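Chapter 2
Lights Over the Lake: How a Sighting Becomes a Story

Ask ten people on a beach what crossed the sky and you may well get ten different skies! I love this part of the subject, and I hope you will too. Before we get to photographs and radar, we have to spend time with witnesses, because nearly every UFO case starts with somebody looking up.

Take the Sindby lights. One June evening, a little after nine, people along the shore of Lake Andel saw a string of orange lights drift over the water. Prasert Sukprasert, who was tying up his boat, described a slow, silent line. Fongchan Wattanapong, watching from the hill road, was sure she saw one long craft with lit windows. Both were careful people, and both drew what they saw that same night (the drawings are in Section 2.4, and they're wonderful).

The Upadhyay survey later gathered 74 written accounts of the evening. In 25 of them the lights were joined by a dark body. Did those writers see a body, or did their eyes fill in the gap between the lights? Hold on to that question, we'll come back to it often.

In this chapter you will learn
how to take a first statement without leading the witness
why size and distance are so hard to judge against a night sky
how the Dastero scale grades a report, from 0 to 85
what to do when two good witnesses disagree

Key words: angular size, autokinetic effect, first statement, flap

Before you read on, write down the last odd thing you saw in the sky. Add the time, the direction and how long it lasted. Keep the page, you'll need it for Section 2.1.
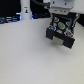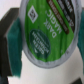 First picture, a black gripper over a pale tabletop; second picture, a coffee pod with a green label held between two gripper fingers.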